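Cycling > Indoor Training > Setup Guides

Section 3: Calibrating the Zullevine power meter

1. Mount the bike and pedal easily for up to 30 minutes. The box says calibration takes seconds. Maybe, but a cold unit drifts.
2. Stop, unclip and hold the cranks vertical.
3. Press Zero in the Lornley app. Write down the offset.
4. Repeat. If the two offsets don't match, trust neither.
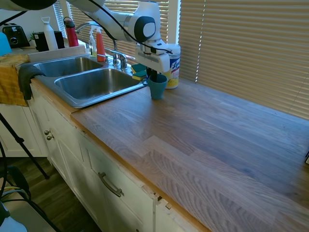

Teal cup on the counter beside the sink.

Note: The app's "race-ready" badge only means the sensor answered. It says nothing about accuracy – ride a steady 230 watts on a second meter and compare.

Caution: Don't zero with a foot on the pedal. Auto-zero is supposed to catch this. I wouldn't count on it.

Filed under: Power Meters, Training Tech
29 comments | 3 shares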